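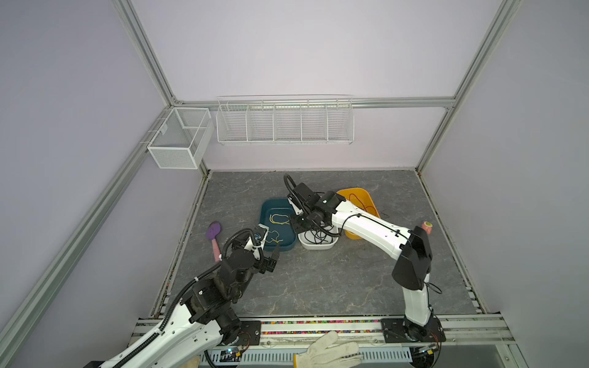 basins and wire baskets, 7 November 2006

Up too late again. Halima called from Bendale, talked for 2 hours, mostly her mother's knee and whether to sell the car. 200 more for the brakes she says. Told her wait till January. She won't.

Rain all day. Missed the 41 bus, walked, shoes ruined. Soup for dinner – too much salt, ate it anyway. Akinyi still has my good umbrella, must ask.

Letter from Encarnación finaly. Three pages, half of it about the choir. She wants me to come for a week. Maybe. Need to check teh money first.

Dentist tomorrow, dreading it. Bed.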